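ルムリー(Rumley、うちの小さなアームのセルです)の手入れのことを、そろそろまとめて書いておこうと思います。前に「続きはまた」と言ったきりになっていて、待っていてくださった方、ごめんなさい。例によって長くなりますので、お茶でも淹れてからどうぞ。

まず指先の話からさせてください。グリッパの指は見た目にはずっと同じ顔をしているので、ついつい後回しにしてしまうんですよね。私も最初の一年はそうでした。今は把持回数が1,000回になったら拭き掃除、2,000回で外して点検、と決めています。カウンタは制御ソフトのPlurnlowが勝手に数えてくれるので、私は朝いちばんにその数字を見るだけです。

拭き掃除は、糸くずの出ない布を水で湿らせて固く絞り、根元から先に向かって一方向に。往復させると、取れた汚れをまた塗りつけることになるんです(やりました、何度も)。先端の丸いところは布を指に巻いて、くるりと一周。内側の把持面だけは布を替えます。

外して点検するときは、必ず電源を落として、アームを休止姿勢にしてから。それから左右の指を取り違えないように、外した順にトレイに並べます。うちはトレイにマスキングテープで「左」「右」と書いてあるのですが、先月それを洗ってしまって、テープごとどこかへ行きました。今は油性ペンで直接書いてあります。最初からそうすればよかったのにね。

見るのは把持面の減り方です。左右で減り方が違ってきたら、指そのものより先に閉じたときの中心ずれを疑います。うちの場合は食器を縁のあたりで横からつかむ動作が多いので、どうしても片方に負担が寄りがちです。お椀のような丸いものは、指の当たる場所がほんの少し変わるだけで滑り方ががらっと変わりますし。

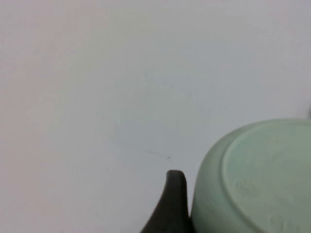

それで、中心ずれの直し方なのですが、私は先に機械側、あとからソフト側、という順番でやっています。逆にすると、ソフトで無理に合わせた分がどこかに隠れてしまって、三か月後の自分が泣くことになります。泣きました。五月に。

機械側は、指の取り付けねじを一度ゆるめて、指をそっと閉じ、隙間の具合を見ながら片側ずつ締め直します。一気に締めないでくださいね。少し締めて、反対を少し締めて、また戻る。パンをこねるくらいの気持ちで、のんびりやるのがいいと思います。締めたあとは開閉を44回。なぜ44なのかというと、前任者のノートにそう書いてあったからで、理由は私も知りません。でも44回目まで見届けないと落ち着かなくなってしまいました。

この開閉のあいだは、音を聞いています。きれいに動いているときは「すー、とん」です。「すー、か、とん」と途中に小さな音が入るときは、だいたい指の根元に何かはさまっています。スポンジのかけらとか、紙の切れ端とか。ピンセットで取って、また最初から44回。根気です!

ねじの話のついでに、ゆるみ止めのこと。強いものを使うと次に外すときに本当に苦労します。うちで使っているのは手工具で外せる中くらいの強さのもので、塗るのはほんの一滴です。ちょっと物足りないかなと思うくらいで足ります。余った分は拭き取ってください。指の可動部に回り込むと、開閉がもったりします。

次はカメラ。手首の小さなカメラは、指を外したり付けたりするとほんの少し向きが変わることがあるので、指の点検とカメラの校正は同じ日にやってしまいます。別々の日にして「昨日はちゃんとつかめたのに」と首をかしげていた時期が私にもありました。

レンズは、ブロワーで吹いてから拭く。この順番だけは守ってください。ほこりが乗ったまま拭くと傷になります。それと、映像に細い線や小さな点が見えたとき、レンズの汚れとは限りません。アームを少し動かしてみて、線が映像の同じ場所についてくるならレンズ側、景色と一緒に流れていくなら壁や机の側です。私はこれを知らずに、レンズを三回も磨きました。

作業面には方眼紙を敷いています。置く位置の目安に便利なのと、映像の傾きがひと目で分かるからです。とはいえ方眼紙は校正用の板ではないので、精度を出すのには使いません。湿気の多い日は波打ちますし、端も反ってきます。校正のときはきちんと硬い板を別に置いて、終わったら片づけて、紙はふだんの目安。役割を分けてから、ずいぶん気が楽になりました。

それから、確認用に置くもの。うちでは軽いカップと、棒の立ったスタンドと、小さなキューブを使います。大きさも形もばらばらなのがいいんです。校正の直後にキューブだけで試して「よし」としてしまうと、カップを横向きに持ち上げたときに、隣のスタンドとの距離感がおかしいことに気づけなかったりします。背の高いものの近くを、物を持ったまま通る。この動きは必ず一度、速度を落として見ておきます。

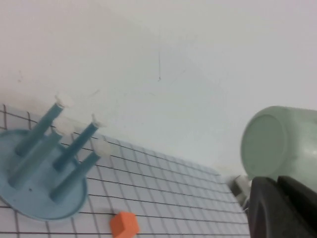

Olga Quintanaさんからの返信:カップを持たせたときの力はどうやって決めていますか。うちは強くすると薄いものがへこみ、弱くすると手首を回した途端に滑ってしまって、ずっと間をさまよっています。点検のたびに決め直すものなのでしょうか。

Olgaさん、ありがとうございます! さまよいますよね、私もかなり長いことさまよいました。今は、指を外した日だけ決め直しています。まず弱いほうから始めて、持ち上げて、ゆっくり手首を回してみる。滑ったら一段だけ上げる。滑らなくなったところからもう一段だけ足して、そこで止めます。強いほうから下げていくと、つい「まだ持てるから」と高めのところで満足してしまうので。

あと、薄いカップは口に近いところより底に近いところをつかむほうが、力の加減にずっと寛容です。底は形がしっかりしていますから。つかむ場所を少し動かしたら、悩んでいた力の設定がどうでもよくなった、ということもありました。力をいじる前に、場所のほうを一度だけ試してみてください。

話を戻して、ケーブルです。実は止まる原因でいちばん多いのが、うちではこれでした。モータでも制御器でもなく、ケーブル。手首を回しきったときに突っ張って、コネクタがほんのわずかに浮いて、映像がぷつっと切れる。少し待つと何事もなかったように戻る。たちが悪いです。

対策は、たるみを惜しまないこと。アームのそばのケーブルは、いちばん遠くまで伸ばした姿勢と、いちばんひねった姿勢の2つを手動で作ってみて、どちらでも輪が少し残る長さで留めます。結束バンドはきつく締めず、ケーブルが指で動かせるくらいに。面ファスナーのほうがもっといいです。直すときに切らなくて済みますから。

余った分は作業面に置かないで、棚の上に丸めて置きます。以前は机の端に垂らしていて、それがじわじわ滑って方眼紙を引っ張り、キューブの位置が毎日ちょっとずつ違う、という怪事件になりました。ウィズロウ(Wislow、隣の建物の工作室です)の皆さんにまで相談して、みんなで座標変換の式を疑ったのに、犯人は余った線でした。あのときのお菓子代、まだお返しできていません。

丸めるときは小さく巻きすぎないこと。きれいに小さくまとめたくなる気持ちは分かるのですが、中の線にはつらい姿勢です。ゆるい楕円でじゅうぶん。コネクタの近くは曲げずに、まっすぐなところを少し残してあげてください。

最後に、復帰の確認。私はキューブを方眼紙に置いて、低い速度で近づけて、つかむ、上げる、戻す、を繰り返します。一つだけ置くのと、近くにもう一つあるのとでは難しさが違うので、両方やります。見るのは指の下り方。片方の指が先に紙に触れているようなら、高さの基準がまだ怪しいので、校正に戻ります。面倒ですが、ここで戻るのがいちばん早いです。

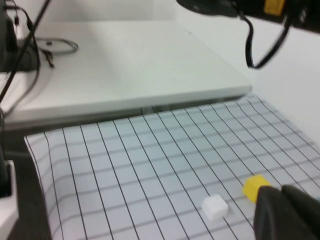
方眼紙の上に白と黄色のキューブ、右下がグリッパ。

キューブの色は明るさの確認も兼ねています。黄色は陰になった面が橙っぽく写ることがあるので、色で見分けさせている方は、橙のキューブと並べて一度試しておくと安心かもしれません。うちのルムリーは昔ここでよく間違えて、照明の向きを変えたら落ち着きました。白は白で、背景が白っぽいと輪郭が心細くなりますので、紙の線がちょっと助けになっているように思います。

記録のつけ方も聞かれていたのでした。私は紙のノート派です。カウンタの数字、外した指、決め直した力の設定、気になった音。これだけ。気になった音の欄はたいてい空白ですが、たまに「か、が二回」などと書いてあって、あとで読むと結構役に立ちます。

予備の指はモンダル(Mondal)に頼んでいて、次の便で届く予定です。届いたら新品と今の指を並べて、減り具合を見比べてみるつもり。交換の手順で迷いやすいところがあったら、またこの下に足していきますね。長々とお付き合いありがとうございました。私はこれから、44回を見届けてきます。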